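Workshop tips: headphone cables and two-arm robots

Ainhoa Casado keeps this page for the Clarton bench. Last edited April 28, 2019.

The tips come from our March runs at Sturnham on handling tangled cords with two arms. We logged 300 attempts.

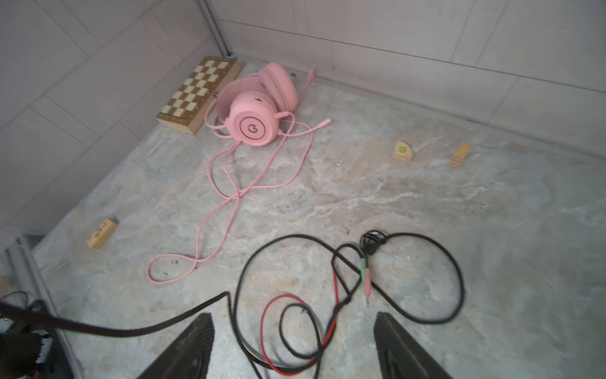
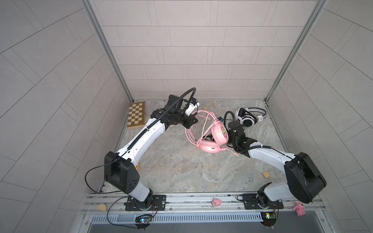
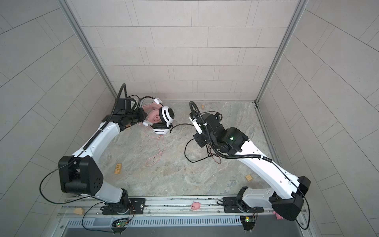
Pink headphones and their cable in the tiled enclosure.

1. Move the headset first
Grip the headband or a cup and leave the cable alone. Of 300 attempts, the 100 that began with a pull on the cable were the slowest group. A pull on a loop tightens the crossing under it.

2. Use the wrist view for crossings
Check which strand is on top before closing the gripper. The fixed view is better for judging where the arms are.

3. Keep other cords in the log
Write down every loose cord on the floor, with its color.

4. Wipe the floor between sets
Use a dry cloth. Do the corners too.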